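Galta, or how to stretch a good idea over three hours

I went to see Galta with low hopes and a large coffee, and only the coffee did what it was meant to. I know I'm in the minority. The posters are covered in stars, and the man behind me sniffed his way through the last half hour. But I've been sold "a quiet masterpiece" too many times to take it on trust, and this one is quiet mainly because so little is going on.

The set-up is fine. A ferry town called Narau is losing its only boat, and a retired ticket clerk decides to write a letter to every person still living there. There are 1,083 of them. We know this because the film tells us at the start, then tells us again on a chalkboard, then has a child read it out. I'd have liked a bit more faith in the audience.
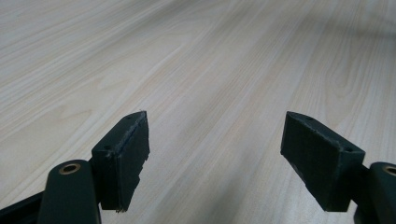 What bothers me more is how the letters are used. Each one we hear is a little speech, beautifully read, about loss or the sea. Would a ticket clerk write like that? Perhaps one would. But all the replies sound the same too, and by the fifth I'd stopped believing in a town and started picturing one screenwriter with a thesaurus. The baker writes like the priest. The priest writes like the teenager. Only the harbour master's reply made me laugh, and it's two words long.

It looks lovely, I'll give it that. Grey water, yellow windows, a lot of wet rope. There's a shot of the empty ferry turning in the fog that I'd happily watch again. I just don't think nice fog is the same as a good film, and I suspect some of those stars were handed out for the fog.

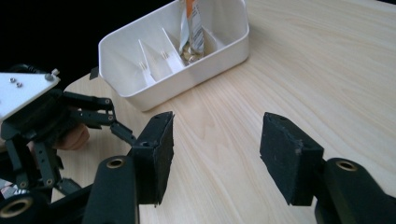

Then there's the sorting office section, which is where Galta lost me. The clerk's nephew sorts the post at a table, and we watch him do it for what must be a tenth of the running time. I understand that work can be worth watching. Show me black fingers spread wide over a bare wooden table, one of the pads nicked near its corner, and I'm already wondering what sort of use does that. Galta's table has no nicks. The nephew's hands are spotless, his sleeves are pressed, and the letters might have come out of a gift shop. For a film so keen on honest toil, it seems scared of a smudge.

The score is by a group called Zasadus, who I hadn't come across before. Mostly it's a cello holding one note until you give in and feel something. In the scene on the slipway they drop it altogether, and we get gulls, an engine and a bad cough, and it's the best scene in the film by miles. I wish they'd been that brave in April, by which I mean the long spring chapter, where the cello barely stops for breath. 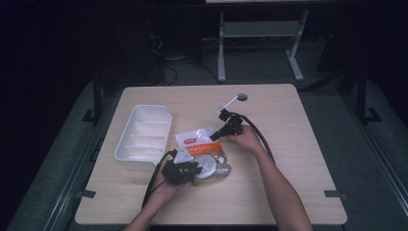
Is it worth the ticket?

If you liked Parsons, the director's last one, you'll probably like this. I didn't much, and for the same reasons: too many window shots, and an ending that arrives and then arrives again. At 169 minutes there's a decent shorter film in here, and I could tell you where to cut. Start with the second funeral.

I did come out arguing, which counts for something. My sister thinks the letters are supposed to sound alike, that we're hearing them all in the clerk's head. It's a clever reading and I can't rule it out. I'd only say that if it's true, the film had nearly three hours to drop a hint and spent them on the chalkboard.

Still showing on the small screen upstairs. Take a cushion.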